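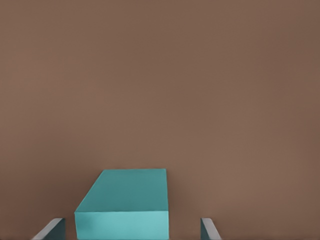
Teal block on a brown surface

Gwynne Seed Library
Progress report to the Cladari Fund
Thu 20 August
Prepared by Beverley Sedgwick

Where we are

When I last wrote to you, in March, we had a borrowed cupboard, a pile of coin envelopes and a lot of hope that people would want to grow beans. They do! We now have 74 households signed up, and most of them have taken home seed at least once. We have handed out 300 packets since opening day, and the shelf for peas has been bare since the middle of spring. I'd love to tell you we planned for that. We planned for tomatoes, which did fine, but peas went out the door faster than we could fold envelopes.

For anyone at the Fund who is new to this project, it works the way a book library does, only looser. You take a packet in spring, you grow it, and if things go well you let a few plants run to seed and bring some back in fall. There are no fines. Some people will bring back nothing, and some will bring back a grocery sack full of coriander. (One household already has.)

Most of this report covers the growing season so far, with a shorter section on money and one on the things I'm less sure about.

The shelves and the seed store

The old cupboard has gone back to the church, with our thanks. Alfie Mapplebeck built the new shelves over a couple of weekends from the plans in our application, with one change: the bottom shelf is deeper now, so that jars of beans and corn fit without sticking out where knees can find them. He also put a lip on every shelf, and I wish we'd thought of it ourselves. Envelopes slide.

The store room has been the hardest part. Seed likes to be cool and very dry, and our summers are neither. We bought the dehumidifier from Grukico that was in the budget. It's quiet and easy to empty, but the room still creeps up on muggy nights, so we have moved onions, leeks and parsnips (all short-lived seed, even when you treat it well) into sealed jars with drying packs. Beans and squash are staying on the shelf. They're tougher, and people like to look at them.

Lahcen Abdel Hamid has taken charge of germination tests. He rolls a pinch of seed in a damp paper towel, slips it into a bag, and leaves it on top of his refrigerator. The lettuce came up beautifully. The donated carrots came up hardly at all, and we threw out the whole lot and put a note on the shelf so that nobody would wonder where they had gone. We've decided to test every donated batch before it goes out. It slows us down, and I think it's right. A new gardener who plants dead seed doesn't blame the seed.

Schools

This is the part I could talk about all day. We offered a growing kit to every elementary school in the district and hoped a handful would say yes. We have 8 on board. Each kit has beans, sunflowers, a pumpkin or two and a growing calendar, plus a card on saving seed that Ming-te Wu wrote and then rewrote after trying it on a third-grade class. The first version had the word "viable" in it. The second one says "still alive inside," and the kids got that right away.

The teachers have asked for the same thing almost without exception, and it's something to do in January. Kids who have watched a sunflower go from seed to head don't want to stop when the ground freezes. Ming-te is working on a winter lesson with bean sorting, packet drawing and a bit of arithmetic with pumpkin seeds. We'd like to try it out before the break and send it to you with the next report.

One school lost its entire bed to a mowing crew in June. The principal was mortified. We replanted with quick bush beans and a row of calendula, and the calendula is in full bloom as I write.

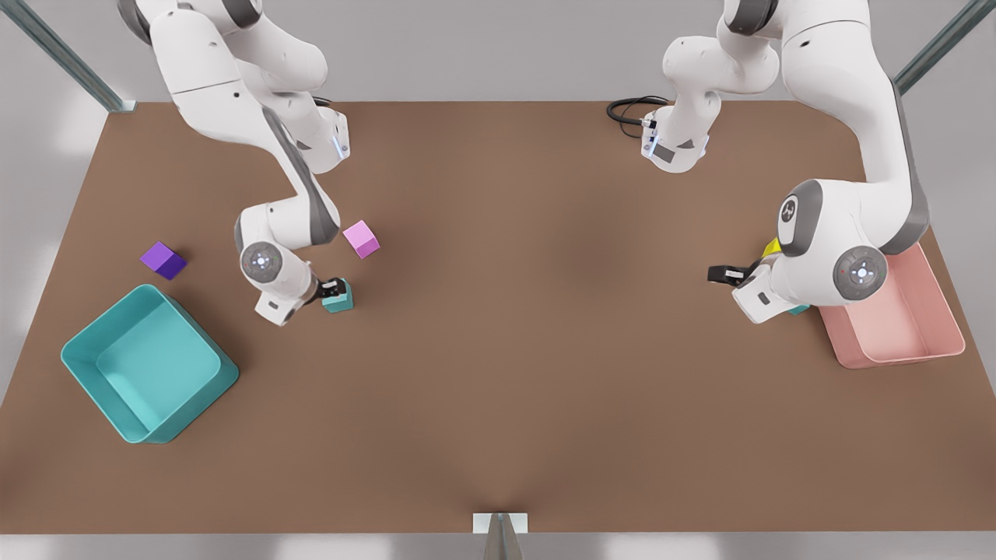 Saving seed is mostly sorting, and sorting is where we lost the most time this summer. Coriander and chive seed both come in with stems, leaf bits, soil and the odd beetle mixed through, and every helper had a different idea of what was clean enough to pack. At our July work night we ended up with jars nobody could vouch for, and we had to do several of them again. So we have gone to a much simpler rule. Think of it as a pair of bins: anything you pick up has to end up in one bin or the other. For us, one is "pack it" and the other is "clean it again." There's no third pile for maybes, because the maybes were what ate our evenings. Anything a helper isn't sure of goes into "clean it again," and Lahcen goes through it with his screens the following week. Our August work night ended early enough for pie.

Labels are better too. Every packet now carries the variety, the year it was saved, the grower's first name (if they don't mind) and a line about how it did. I've grown very fond of those lines. "Sulked until July, then wouldn't quit" is on a climbing bean. "My dog ate most of it" is on a snow pea, and we had to ask whether that counted as a recommendation.

The Fetudero bean

You may remember that our application mentioned a local pole bean that used to be grown out on Fetudero Road. Several of our older members talked about it: flat green pods, a purple streak when ripe, and a buff seed with a dark eye. We hadn't been able to find any, and I'd nearly given up.

Then in April Alfie Clegg came in with a jam jar. His aunt had grown the bean for years and he'd found the jar in her garden shed, with a scrap of paper inside that gave the name and, sadly, no year. We were careful. We didn't hand out a single seed. Lahcen tested a small number and a few sprouted, weakly, so we split the seedlings between 2 gardens on opposite sides of town in case one had bad luck with rabbits or hail.

Both plantings have made it. They're up the poles and have set pods, and the pods have the streak! I drove over to look at Alfie's the evening he called and stayed until it was too dark to see them. We can't promise it's the very same bean, and a couple of people who knew it are coming by at harvest to give us their opinion. If they say yes, we'll keep back all of this year's seed for planting again next spring, and it should be on the shelf for members the year after that.

Money

Spending is in line with the budget. Shelving came in a little under, thanks to donated lumber, and envelopes came in a little over, thanks to peas. We'd like your permission to move what's left of the shelving line into drying screens. Lahcen's are homemade and have been patched with window mesh, and the fine one won't last another season. The receipts are in the folder we sent to your office, with the Grukico invoice on top.

We haven't touched the line for speakers. The people we asked this spring came for free and took seed home instead.

What I'm less sure about

Returns. It's too early to know how many members will bring seed back, and I'd be guessing if I gave you a percentage. Lettuce and herbs are starting to come in, and beans won't be here until the pods rattle. Some newer members have told us they're shy about bringing back something that might not be good enough. We're going to hold a drop-in afternoon where they can bring seed heads just as they are and clean them with us.

Squash is a worry of a different kind. It crosses with its neighbors very freely, and a packet marked as one thing can grow into something quite different, and not always nice to eat. For now we're only taking squash seed from people who hand-pollinate, and Ming-te is teaching that at the community garden early next summer. Until then we'll buy in squash seed and say so on the packet.

We also need more people who can open up on weekday mornings. Retired members have been wonderful about this, but they go away in winter, and I don't want the door locked just when the catalogs start arriving and everyone is itching to plan.

Coming up

Bean harvest and the Fetudero tasting come first, then the drop-in cleaning afternoon, then the winter lesson with whichever schools want to go first. We'll do a full germination check of the store room over the holidays and clear out anything tired.

If anyone from the Fund would like to visit, please come during harvest. The whole place smells of dill and we can always use another pair of hands for shelling. Call me and I'll save you a chair by the window.

Beverley Sedgwick
Gwynne Seed Library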